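Tusside House Residents' Services
Shared dining room: a thread on clearing, wiping and resetting the tables. Residents and guests are asked to read it before the new arrangements begin in March.

1/ The dining room on the ground floor is now open to all residents of Tusside House and Tam House. More people are using it, and the tables are being left in very different states. This thread sets out what we ask of each household after a meal.

2/ Tables may be used for up to 52 minutes at busy times. We are aware that this is an odd figure. It is what remains of the hour once the clearing and wiping described below have been allowed for, with 3 minutes in hand for the next household to settle.

3/ Please begin with food. Leftovers should leave the room with the household that brought them. Food containers with lids may be taken to the shared refrigerator in the kitchen, provided that the flat number is written on the lid. Containers without a flat number will be removed each evening.

4/ A note on takeaway boxes. Many of them look alike once closed, and two households have already gone home with each other's supper. A strip of tape with the flat number on it is sufficient. Tape and a pen are kept in the top drawer by the kitchen door.

5/ Please check that a lid is properly pressed down at all four corners before the box is carried. Sauce on the corridor carpet has been the most frequent cleaning request this winter.

6/ Drinks bottles come next. Any bottle with water left in it should be emptied into the kitchen sink and not into the plant pots. The plants are watered under a separate arrangement and several have suffered.

7/ Once empty, plastic bottles go in the recycling bin with their caps screwed back on. Labels may be left in place. Bottles which a resident intends to refill should be taken back to the flat, as we cannot tell a bottle that is being kept from one that has been forgotten.

8/ Soap, hand wash and bath products belong at the basin or in the flat. We know that families with young children like to bring their own hand wash down to meals, and there is no objection to this. We ask only that pump bottles be kept upright and the pump head locked, where it can be locked.

9/ Small items are the ones most often lost: stickers, hair clips, scraps of fabric, single playing cards. Please look over the cloth before lifting it. Anything found afterwards is placed in the Gamusine tin on the shelf outside the office and kept for 40 days.

10/ For those who have asked, the tin takes its name from the brand of biscuits it once held. It does not contain biscuits.

11/ Tablecloths. Each table has a padded cover, which stays on at all times, and a printed cloth, which is laid over it for meals. The padded cover protects the table and deadens the noise of plates. Please do not remove it, even to clean beneath it. Staff will do this.

12/ The printed cloths are smaller than the tables. This has been reported to us as a fault on several occasions. The cloths were bought for an earlier set of tables, and they will be used until they wear out. Please do not pull them from one side to the other in an attempt to reach both edges.

13/ A cloth that has only crumbs on it should be gathered from its four corners, carried to the kitchen and shaken over the food waste bin. Shaking cloths from the window is not permitted. The residents below have been patient on this point.

14/ A cloth with a spill on it should go into the laundry bag under the kitchen worktop, and a clean one should be taken from the cupboard. Please blot the padded cover with a dry towel first — rubbing drives the liquid further in — and then wipe it with a damp cloth.

15/ Bleach must not be used on the padded covers. A little washing-up liquid in warm water is enough for nearly everything. For turmeric, beetroot and red wine, please tell the office and leave the mark alone.

16/ The laundry bag is emptied every morning by the Vekard laundry service. Vekard will not accept cloths with food still on them, so we ask households to scrape off anything solid before using the bag.

17/ The order of work, then, is food first, bottles second, soaps and small belongings third, and the cloth last of all. Most of the complaints we receive concern a cloth which was lifted while something was still lying on it.
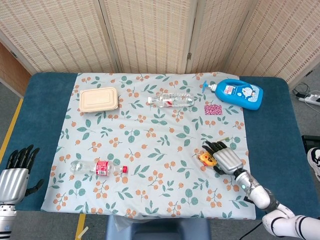 18/ Items lying on their sides deserve particular care. A water bottle will roll when a cloth is drawn from under it, and a cap that looks closed may have been turned only once. Please stand bottles up or take them off the table before touching the cloth.

19/ Where two people are clearing together, it works well for each to take one half of the table and to work inwards from the side. Items for the bin and items for the flat should be kept apart from the start. A tray may be borrowed from the kitchen for this purpose and should be returned to the rack.

20/ Folding screens. The screens divide the dining area from the passage and give households a little privacy while they eat. They are light and will tip if leaned upon. Coats, bags and wet towels must not be hung over the panels.

21/ A screen may be moved by two adults, provided that it is folded first and is not dragged. Please return it to its place before leaving. If a hinge is loose or a panel is damaged, tell the office and leave the screen folded against the wall.

22/ Children are welcome to help with clearing, and many do so very well. They should not be asked to carry glass or hot dishes, or to use the sprays kept on the upper shelf of the kitchen.

23/ The kitchen closes at 10 in the evening. Households still at table at that hour should take their food and bottles with them and leave the cloth in place. It will be changed by staff before breakfast.

24/ Several residents have asked whether tables may be reserved. At present they may be reserved only for groups of 5 or more, through the office, and with a day's notice. We shall review this in the spring once we have seen how the longer hours are used.

25/ Large-print copies of this thread are available from the office, and a short version will be fixed inside the door of the cloth cupboard. Corrections and suggestions may be left in writing at the desk or sent as a reply to this post.

26/ One correction has already been received. The spare cloths are on the middle shelf of the cupboard. The lower shelf holds tea towels, which are too small for the tables and are needed in the kitchen.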